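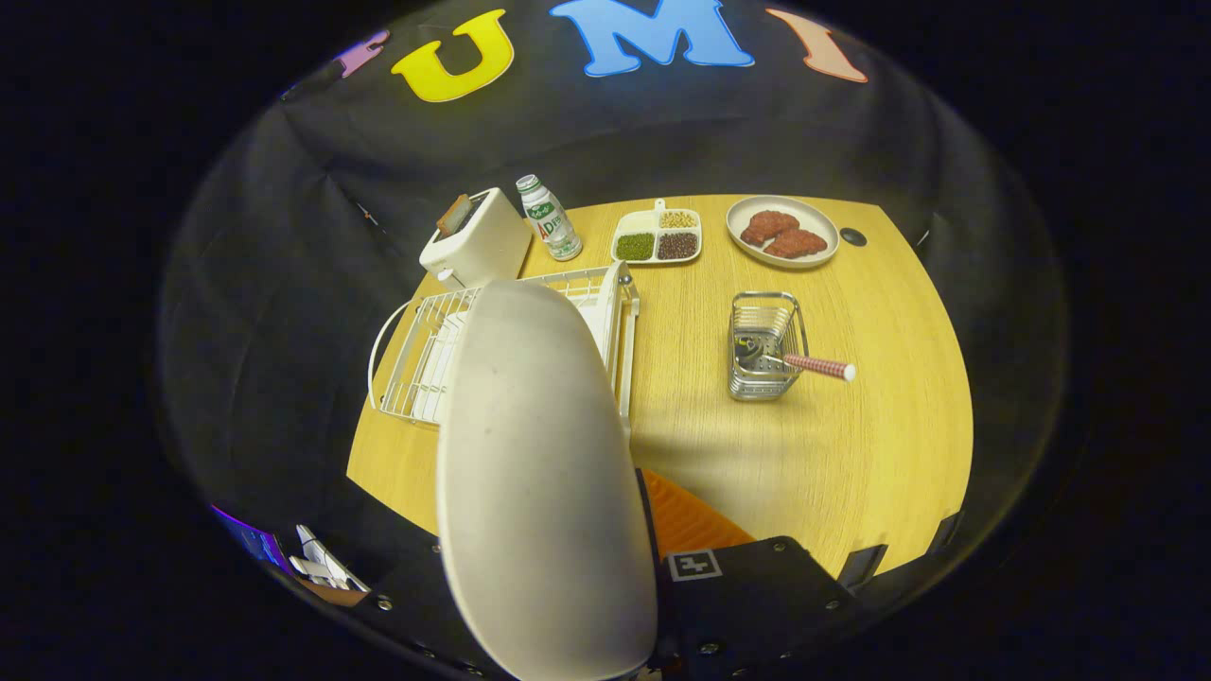 Unit 5: The Shared Breakfast Table

Handout for students of the Certificate in Household and Catering Practice
January 2024

Purpose of the unit

This unit deals with the small table on which several kinds of food and equipment have to share one surface. Students will already have met the full worktop in Unit 4. A small table presents a different problem. A toaster, a rack, dry goods and a plate of cooked food may all stand within reach of one another, and the person using the table must decide what belongs where before any work begins.

Students are expected to read this handout before the first practical session. The session lasts one afternoon and is held in the Inga teaching kitchen. Those who have not completed the hygiene module should speak to the unit office beforehand.

1. The shape of the table

A round table has no back edge. On a rectangular worktop, tall items are placed against the wall and low items in front of them, and most people do this without thinking. At a round table the order must be chosen. For this course, the student takes one fixed standing position and treats the far side of the table as the back.

Items near the rim deserve particular care. The base of a rectangular rack or tray does not follow the curve of the table, and one corner may project over the edge while the rest appears secure. Check every corner by hand.

2. The toaster

The toaster is placed first, as its position is limited by the length of the cord. The cord should not cross the part of the table where plates are set down. Nothing made of cloth or paper is to be left against the casing, and hanging fabric must be kept well clear of the slot.

Toast left standing in the slot after browning continues to dry. Where a soft centre is wanted, remove it promptly. Toast may be stood upright for a short time between the wires of a clean dish rack if no toast rack is available, but a rack holding washed crockery must not be used for this purpose.

3. The wire rack

A wire rack takes up a good deal of a small table even when it holds nothing. It should stand to one side, with the handles free, so that it can be lifted away in one movement. In the Endance exercise (see section 6) students will be asked to judge whether the rack should remain on the table at all.

Coated wire should be inspected at the joints, where the coating tends to fail first. Racks showing rust are withdrawn from use.

4. Beans and the divided tray

Dry beans are set out in a divided tray when they are to be sorted, compared or measured. Soybeans, mung beans and red beans are the three kinds used in this unit. They are easily told apart by colour, yet a handful of mixed beans takes a long time to separate, and the kinds do not need the same cooking. Red kidney beans in particular must be soaked, then boiled hard before any gentle simmering.

Fill each compartment to below the level of the divider. Leave one compartment empty where the tray allows it – split, shrivelled or stray beans can then be put aside as they are found. A tray is carried with both hands, including when it has a tab or handle.

5. Cooked meat and bottles

Cooked meat is served on its own plate and is the last item to be brought to the table. The plate should not be placed where a hand must pass over it to reach the beans. Pieces may overlap for serving, but they should be laid in a single layer if they are to be cooled.

Small bottles are kept upright with the cap closed and the label facing the user. The contents are to be confirmed by reading the label in full. The colour of a cap is not a sufficient guide.

6. Practical exercise: Endance

Working in pairs, students will lay a round table with a toaster, a wire rack, a divided tray of beans, a plate of cooked meat and one small bottle. Each pair then exchanges places with another and records any changes it would make, with reasons. Written notes should not exceed one side and are to be handed in at the end of the session.

Beans used in the exercise are returned to the Ernum store in separate containers and are not used for cooking.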